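4.2 Where things are put down: containers and the shared table

We had gone into the interviews expecting to talk mostly about cupboards. Our questions, as the earlier part of this paper explains, were written around storage in the usual sense of the word, meaning the places where a household or a workshop keeps its belongings when they are not wanted. What people chose to talk to us about, often at great length and over a second cup of tea, was something a little different. They wanted to tell us about the places where things wait. A letter that needs answering, a jumper with a missing button, a borrowed drill that ought to go back next door: none of these is stored, quite, and none of them is in use either. They sit somewhere in between, and the somewhere is very often a bowl, a tray, a tin or a bin with no lid.

Of the 22 households and small workplaces that took part across Istmont and Arkley, all but five had at least one such container standing out on a table or worktop, and a good many had more than one. We have come to call these "waiting containers", a name we borrowed from a retired schoolteacher in Arkley who used it of the biscuit tin in her hall. She told us that she would be ashamed to have the contents of the tin spread over the hall table, but that once they were in the tin she did not mind them in the least, even though the tin was open and anyone coming through the front door could see straight into it.

This remark turned out to be a very fair guide to the rest. An open container seems to give a kind of permission. It draws a line round a collection of unfinished business and says that it has been noticed and will be seen to. Earlier writing on household order tends to treat the open box as a poor relation of the drawer, as though people would close everything away if only they had the room. Our participants did not see it in that light. Several had perfectly good empty drawers within arm's reach, and they explained to us, with some patience, that a drawer is where one puts a thing in order to forget it.

The workplaces told much the same story, although the containers there were plainer and more often came in matching sets. Metal bins on a tabletop, set one behind the other as in Figure 8, lend themselves to a habit we met again and again, in which the nearer container holds whatever is to be dealt with first and the further one whatever can be left until later.
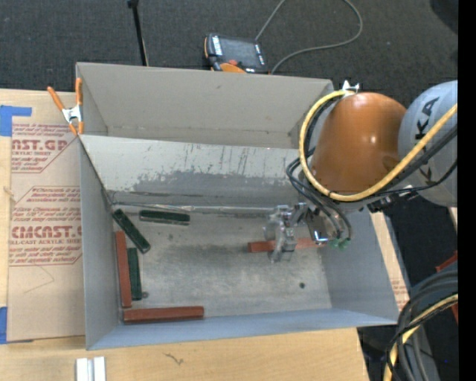 Figure 8. Two open sheet-metal bins placed in line on a wooden tabletop.

We should like to dwell on this matter of near and far, for it was seldom written down anywhere and yet was very well understood. At a bookbinder's in Istmont, a new member of staff had been working for most of September before she was told in so many words that the back tray was for jobs whose owners had not yet paid a deposit. She had already worked it out, she said, from the way her colleagues' hands moved. In family kitchens the rule was looser and more open to argument. One teenage boy believed that the far basket was for his father's things, while his father believed that it was for anything that nobody had claimed, and the two of them had lived quite happily with this misunderstanding for a number of years.

Trouble tended to arise when a container was moved. We recorded eight accounts of quarrels, most of them mild, that began when somebody tidied a waiting container into a cupboard out of kindness. The things inside were perfectly safe, and this was generally admitted, but they had stopped waiting and had become lost. A couple in Arkley spoke of a missed dentist's appointment with real feeling, the card having gone away with its bowl before visitors came to lunch.

It would be wrong to make too much of the size of the container, though we did ask about it. Larger ones were not always fuller, and some of the most crowded were very small indeed. What seemed to matter a great deal more was whether a person standing at the table could look in without lifting or shifting anything. We return to this point in the next section, where we take up the question of lids.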